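4.3 Placing the display stand on the perforated table

Please read this section to the end before you start. It applies to the Folla display stand with round base, when it is used on the Arnside perforated table top.

You will need: the stand, one blank tag, a soft cloth and a level.

1. Wipe the table top with the dry cloth. Dust collects at the rims of the holes, so go over these two times.

2. Find the seam between the two table panels. Press on both sides of it with your hand. If one panel is higher than the other, adjust the table feet first (see section 2).

3. Put the round base flat on one panel. It must not stand across the seam — the base can rock there, and the pole will lean.

4. Turn the stand until the small hook arm points to the side from which you will bring the item.

5. Hang the tag near the top of the stand. It is normal that the tag hangs a little at an angle. Write on it only after the position is final.

6. Bring the item by its handle, slowly, and let its end come to the hook arm. Do not push down on the arm. Keep hold of the handle until you are sure that the stand is steady.

CAUTION: The maximum load of the hook arm is 200 g. For heavier items use the Hauser stand, order no. 349.

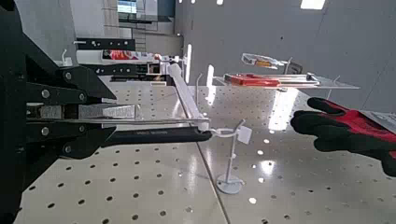

Fig. 2. Stand with round base, handle brought in from the left.

NOTE: The table surface is glossy and reflects the ceiling lights. If the reflections disturb you, switch off the lamp directly over the table. Do not cover the surface with paper, as the base can slip on it.

7. Check the pole with the level from two sides. Repeat this check in October, when the yearly inspection of the table is made.

Cleaning of the stand is explained in section 4.4.

Revision 7/19/20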